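Vanlow Ma – juego de pinzas de mano para recoger demostraciones

Referencia: Ma, versión de dos manos
Fabricante: Vanlow
Estado: disponible bajo pedido

Ma es un par de pinzas que la persona sostiene con las manos para enseñar una tarea a un robot. No hace falta tener el brazo robótico en el laboratorio durante la grabación. El operador trabaja sobre una mesa normal, y los movimientos se guardan para entrenar después una política de control.

El juego se utiliza en el método Griltside, que estudia una pregunta concreta: si una política aprende mejor cuando el objeto de destino cambia de lugar entre una demostración y otra. La tarea elegida es de colocación vertical, con objetos delgados y recipientes pequeños. Es una tarea difícil para las pinzas de dos dedos, porque un error pequeño de inclinación hace chocar el mango contra el borde.

La vista desde la pinza es la entrada principal del modelo. En ella deben quedar los dos dedos y el recipiente de destino, también cuando este se encuentra en el lado lejano de la mesa. Recomendamos una superficie clara y lisa.

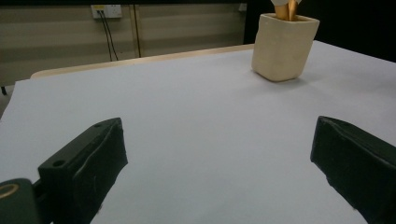

Resultados con el método Griltside

El conjunto de datos Jukulau contiene 860 demostraciones, grabadas con este equipo en julio. Se entrenaron dos políticas con la misma cantidad de datos. La primera usó demostraciones con el recipiente en posición fija y completó 49 de cada 100 intentos. La segunda usó posiciones variadas y completó 70. En las dos pruebas el recipiente se colocó en lugares nuevos.

La mejora es más clara en la fase de inserción. En la fase de agarre no encontramos diferencia importante, y todavía no sabemos explicar bien este punto. Con mangos muy cortos el método no fue evaluado.

Uso con dos manos

Cada mano lleva una pinza con su propio cable. Para brochas de maquillaje aconsejamos tomar el objeto con una sola pinza, levantarlo de la mesa y corregir la inclinación antes de acercarlo al recipiente. La otra pinza puede quedar abierta y apartada. Conviene dejar los cables con holgura – un cable tenso modifica el giro de la muñeca, y esto se nota en los datos.
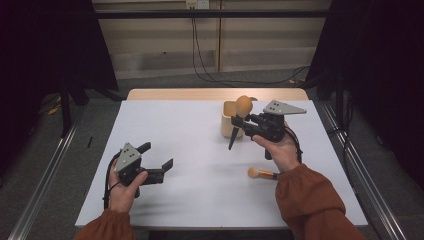
Griltside comenta que en su caso la calibración entre las dos pinzas se perdía después de más de 48 demostraciones seguidas, y que prefiere repetirla en cada pausa. Pregunta también si el procedimiento se puede hacer sin reiniciar la grabación.

Respuesta de Vanlow: sí, se puede. Abra el menú de calibración con la sesión en pausa y junte las dos pinzas hasta oír la señal. Los episodios anteriores conservan su calibración original.

El pedido incluye dos pinzas, dos cables y el programa de grabación. El conjunto Jukulau se entrega aparte, previa solicitud.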